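4. Setting up the Gronitz LED face panel for home use

Read this section before you switch anything on. The carton makes larger claims than we are prepared to make here. If you bought the panel expecting to look ten years younger by March, please adjust that now.

4.1 Before first use

1. Remove the film from both sides of the panel. The film dulls the light, and we have had panels sent back as faulty with it still on.
2. Fit the stand. The two feet are the same, whatever the moulded L and R suggest.
3. Plug the adapter into the panel first, then into the wall.
4. Press the power button once. The light should come on red. If it comes on blue, hold the colour button until it changes.

Note: The adapter is rated for 2,000 hours. We have not tested this ourselves. The figure comes from the supplier.

4.2 Patch test

1. Wash your forearm with plain water and pat it dry.
2. Hold the panel 10 cm from the skin for 2 minutes.
3. Wait until the next day before treating your face.

Caution: Do not use the panel if you take medicine that makes you sensitive to light, or if you have had seizures set off by light. Ask your pharmacist. The salesperson at the Stundton counter is not your pharmacist.

4.3 A normal session

1. Take off make-up, sunscreen and any serum. Some websites tell you to put a "light-activated" serum on first. We know of no good reason to, and it leaves a film on the panel.
2. Put on the goggles supplied. Closing your eyes is not a substitute.
3. Sit upright with your face 10 cm from the panel.
4. Start the timer. It shuts the light off after 10 minutes. Running it twice in a row has not been shown to do anything except use up your evening.

Note: Brightness is preset at 80 per cent. Leave it there for the first month. Phúc Kiều, who revised this section, has never found a colour of skin or time of day that called for the full setting.

4.4 What to expect

Some people notice a little less redness. Some notice nothing. If you want to judge for yourself, take a photo before you start and another a month later, at the same window, with the same expression. Flattering light in the second photo does not count as a result.

Caution: Stop if your skin stings, peels or stays red overnight.

4.5 Cleaning

1. Unplug the panel and let it cool.
2. Wipe it with a damp cloth. Do not use acetone or toner.
3. Store it flat, away from the bathroom sink.

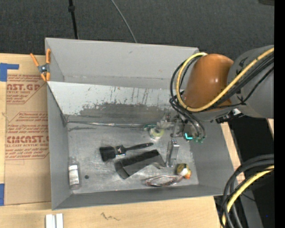 Fig. 4. Grey bin on a wooden tabletop, with robot arm.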